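Against the perfectly laid-out burger

My sister-in-law Bontu Degefa gave a burger supper in February for which the fillings had been set out beforehand like exhibits. I have been grumbling about it ever since, so I may as well grumble in print. The fashion is for standing everything up. A slice of tomato may no longer lie on a plate. It has to be held on edge in a clear plastic holder, with its neighbours in a row behind it, as if waiting for a bus.

The holders people buy are sold under names like Vondov and Pistura, and the set I was shown cost more than the food. What you get for the money is a rail and some clips. I can see the appeal for a moment. Clear plastic on a white table looks clean, and anything green stands out nicely against it.

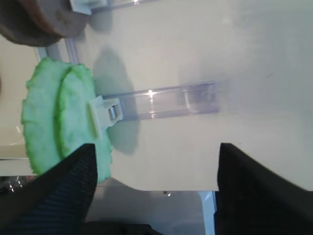
What the rack is supposed to do

The claim is that slices kept upright don't stick together and don't go soggy. I doubt both. Tomato is wet whichever way up you put it, and the juice runs down to the bottom edge and stays there. Cheese bends as it warms. Lettuce droops when it feels like drooping, and a clip won't talk it out of it.

Then there is the washing up. A plate takes a few seconds. A clear rail with a channel in it wants a narrow brush and a good light, and it shows every smear you miss. Lensa Chala, who ran a café kitchen for 9 years, told me she tried a set called Zinano for one lunch and went back to shallow tubs the same afternoon. I'm inclined to trust her over the leaflet, which spends 582 words on a thing for holding up cheese.

I will give the method one point. Having the bottom bun on a tray in the middle, with the fillings close by on both sides, is sensible. You build in one spot, the crumbs stay inside the rim, and cheese and tomato can be reached without leaning over anybody. But the tray does that work. Take the holders away, put the same slices on two saucers, and the burger goes together just as fast – faster, I'd say, as there is nothing to knock over.

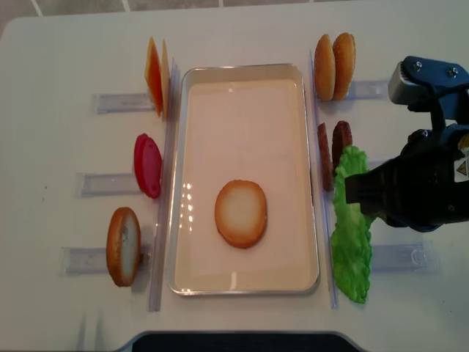

Is it worth slicing everything in advance?

Slice the tomato and onion shortly before you eat, and leave the lettuce whole until the last minute. Cheese can be done in the morning if it is covered and kept in the fridge.

My other complaint is about manners. A row of upright slices says take one, in order, and don't disturb the display. Guests go shy. At Bontu's I watched a grown man put back a piece of cheese to keep the line straight. A burger is meant to be a bit of a mess, and I would sooner be handed a heap on a board and told to get on with it.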